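The robotics club met in the old geography room, where the maps were still up. Huguette Poirier had the laptop by the window and Anjani Wattimena had the chair with arms, as she was the one who had to write the grasp code.

They had called their entry Bokeo after a place on one of the maps. The regional round was in May. It was run entirely in simulation, so every school had the same pair of hands, the same table and the same cabinet, and the Traliveck server did the marking. A perfect run was worth 135 points. Ziltdale had already posted 105.

"What did we get last night?" Huguette asked.

"Fourteen."

"Out of 135?"

"It gives you points for not hitting the wall," Anjani said.

Mr Tremblay came in with his coffee, looked at the screen and went out again. He taught chemistry and had said at the start that he would sign the forms and unlock the door.

Anjani changed two lines and ran it again. The hands came in from the sides, the left one stopping where she had told it to stop. She had spent most of the winter on the left hand and had then decided it should keep out of the way. Huguette had not said anything about this at the time - she had done all the testing for it - and she did not say anything now.

The right hand went down towards the cabinet. Anjani pressed pause. 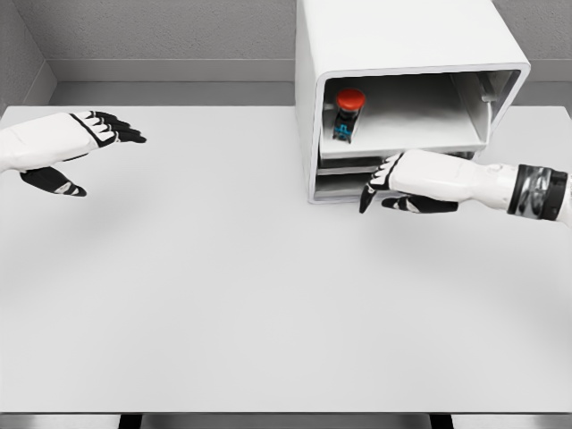

"It's too low," said Huguette.

"It's where the log says it should be."

"Then the log's wrong. Bring it up a bit and bend the first finger more."

Anjani thought about arguing. It was twenty to six and her bus went at six. She brought the wrist up, bent the finger and typed a new name for the file, which was the old name with a 2 on the end.

"Do you want to press it?" she said.

Huguette leaned across and pressed it. They both pulled their chairs in to watch, and down the corridor Mr Tremblay began switching off the lights.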